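Last updated: September

September, evening
By Jonas Zaugg

Started the toy inventory at 6 and stopped when the light over the bench became the limiting factor. The working rule remains that every piece of the play kitchen is assigned to one of four groups: crockery, fruit and vegetables, packets and bottles, everything else. The fourth group is still too large. I moved the whisk and the rolling pin out of it into a new group, utensils, and renumbered the sheet accordingly. The old numbers are kept in a column on the right until the labels on the crates have been changed.

The crates are the Tredell ones, the shallow size. I had been using the deep size, which holds more but means that a cup at the bottom is found only by emptying the whole crate on to the floor. The shallow ones stack to a height of 55 cm with the lids on, and that fits below the window sill with a hand's width to spare. Without lids they do not stack at all; the feet slide inside the rims and jam. I spent longer than I should have separating two of them with a butter knife.

Cleaning. The soft pieces go in a bowl of lukewarm water with a little washing-up liquid, 20 minutes at most, then a cloth, then the airing rack overnight. The hard crockery gets the same water but can be scrubbed. Nothing goes in the dishwasher after what happened to the Bromis teapot, whose lid no longer seats and has to be turned a quarter before it will stay on. I have kept it. The spout is sound and the children do not care about the lid.

The Mészáros set came back from loan with two saucers fewer than went out. Entered as missing. The four cups are present, one with a hairline crack from the rim to the top of the handle. Ran a fingernail along it and could feel it on the outside only. I have put it aside for now and will look again in daylight. If the crack has gone through, the cup goes; an edge like that will catch a lip sooner or later.

Weighed the full fruit crate on the luggage scale out of curiosity. Then weighed the empty crate. The difference is less than I would have guessed, and it confirms that the strain on the shelf brackets comes from the crates themselves and the wooden blocks on the level above. The brackets are held by the short screws. They ought to be held by the long ones. Added to the list for the hardware shop, with picture hooks and a new blade for the scraper.

Moved on to mixed sets, meaning the combinations that get laid out together for the table. The Jullard catalogue suggests sorting by meal, breakfast with breakfast and so on. I tried that in spring and gave it up within a fortnight, as most fruit belongs to every meal and ended up in whichever crate was open. Sorting by kind is duller but survives a tidy-up done in a hurry.
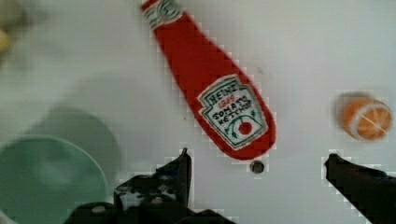
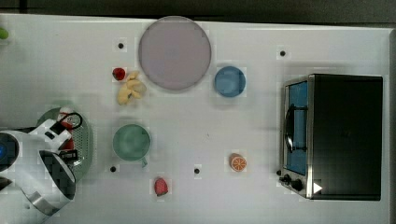
Packets and bottles are the group where I keep changing my mind about labels. A plain shape in the right colour ought to be enough for a child of three, and for sorting purposes it is enough for me. Printed pieces do have one advantage, that they can be written down without argument. The red bottle goes on the sheet as "ketchup, Heinz", with the tomato at the bottom of the label as the check, and anyone packing the crate can match it. The orange half has no lettering to go by, so its entry has to rely on the cut face with the pale lines between the segments. Strawberries I enter as one line with a quantity. The lavender plate is now entered under its colour and the word "large", which separates it from the other plates until I get round to measuring diameters properly.

Colour names need a fixed list. I have used "mint", "sage" and "light green" for what may be the same thing on three successive pages, and the sheet cannot be sorted on that column in its present state. Proposal to myself: one word per colour, a painted square beside each, and no new words without a new square. The watercolours are in the hall cupboard behind the iron.

Cost so far, crates and lids and the replacement rack, stands at 300. I had allowed for less. The rack was the unnecessary part, bought before I had found the old one behind the boiler. It can go back if the receipt is where I think it is.

Remaining for tomorrow: change the crate labels, look at the cracked cup, ask about the saucers, write out the colour list. The utensils group needs a crate of its own and I have only the deep kind left. Will try it half filled with a folded towel at the bottom and see whether the whisk stays on top.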